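Table Tops: Your Questions

Hello and welcome to the questions page! I'm Ibsa Ayele and I look after tables at Grelenlow, which means I sell them, deliver them, wobble-test them and then answer emails about them for years afterwards. I've pulled together the ones I get most. If yours isn't in the list, write to me through the contact page and I'll get back to you (evenings, usually, once I've eaten).

Last updated 10/1/18

Is it real wood?

The Endale top is laminate, and so is the Rarach. The Ulton is solid ash with an oiled finish. People sometimes go a bit quiet on the phone when I say laminate, but I've got an Endale in my own kitchen and I'd buy it again tomorrow. It gets homework, pastry, bike parts and a very heavy sewing machine, and it gets wiped down at bedtime. My Ulton lives in the front room and we're all much more polite to it.

What do I clean it with?

Warm water, a drop of washing-up liquid and a soft cloth, wrung out well. Then go over it with a dry one. That second wipe is the bit everybody skips, and then they write to me about smears! Wipe the same way as the grain if you're fussy. For the Ulton, go easy on the water altogether and mop up spills straight away.

Please don't use cream cleaner, wire wool or those white sponge blocks on a matte top. They polish it. You'll end up with a shiny patch right where you scrubbed and I can't get rid of it for you.

Can I put a hot pan on it?

No. Trivet, folded tea towel, bread board, anything you like, but put something under it. Mugs and dinner plates are fine on the laminate ones. I'd use a coaster on the Ulton, and I do, mostly.

How do I get biro off?

Try the soapy cloth first. If it's still there, put a dab of surgical spirit on a cotton bud and try a spot near the edge before you go anywhere near the middle. Felt tip comes off the same way but may want two or three goes. I had a whole treasure map to deal with last June and it came off in the end, though I felt a bit mean about it.

What sizes does it come in?

The small Endale is 60 cm deep and made to sit against a wall. It'll do two people for breakfast, or one person with a lot of paper. The big one seats 7 if you're friendly and don't mind somebody having a table leg between their knees. The Rarach only comes in the big size.

Which colour should I pick?

The question I get more than any other! The pale one goes with nearly everything, and it makes a dark room feel less like a cave. It does show coffee rings more than the mid-brown, but then it hides dust and flour beautifully, so take your pick. Ask for a sample (they're free, order code 262) and leave it in the room for a day or two. Look at it in the morning and again with the lamps on. In a bright window the pale one can look washed out, and then in the shade it goes a touch grey, so it's well worth seeing it in both before you order.

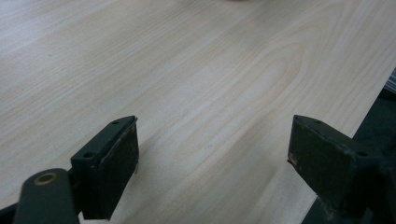

I'd also put the sample down next to your floor. A pale top on a pale floor can look lovely, but if one is yellowish and the other has gone pinkish you'll notice it every single time you walk in. My sister did, and now she has a rug.

Why does the pattern have arches in it?

That's called cathedral grain, and it's what you see in a plank that's been cut flat through the log, those long pointed loops sitting one inside another. Straight lines come from a different cut. On the laminate tops it's a printed pattern, and you'll usually get some of each. I like the arches pointing away from me when I sit down, but my husband says he's never noticed them.

Can a scratch be mended?

On the Ulton, yes, quite often. A light sand and a bit more oil does wonders. On laminate it's harder. A wax filler stick in a matching shade will disguise a small nick, and I can post you one. A deep gouge is there to stay, I'm afraid.

It wobbles. Help!

Check the floor first: turn the table round and see whether the wobble moves with it. If it doesn't, it's your floor, and the screw-in feet will sort it out. All 4 of them adjust. If the wobble comes round with the table, tighten the leg bolts, and if that doesn't cure it, drop me a line with your order number.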